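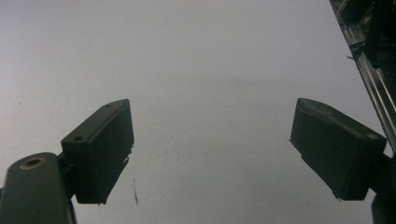

Worktop Surfaces – Lorkport Showroom Gallery

The Lorkport showroom presents the pale matte range of work surfaces supplied by Mansour for offices, studios and teaching rooms. Panels are held in stock in lengths up to 240 cm and may be cut to order at the Filtlow workshop.

Pale gray-white, matte finish. The surface is smooth, with a faint mottling and a few tiny dark specks. One short, thin dark mark is visible at close range.

Visitors may request finish samples at the front desk – up to 18 per project. Orders of 100 panels or more are handled by the contracts office.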